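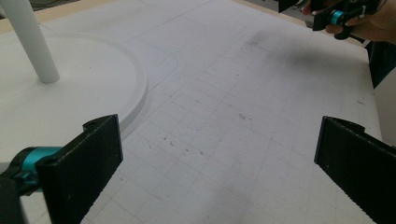
One reader in Irley wrote to us that she'd given up on sourdough twice before our starter swap, and now she bakes every weekend and can't stop talking about rye! We love hearing this. The swap is back in January at the Clolden hall, doors open at 10 a.m., and we already have almost 100 jars promised (last winter it was a shelf and a half). Bring a clean jar with a loose lid, plus 200 grams of flour if you can spare it. Barroso Bakery is sending over its old wheat starter, the really sour one, and there'll be 3 kinds of rye to take home. Feed yours the night before so it's good and bubbly when you hand it over. Come hungry, there will be toast!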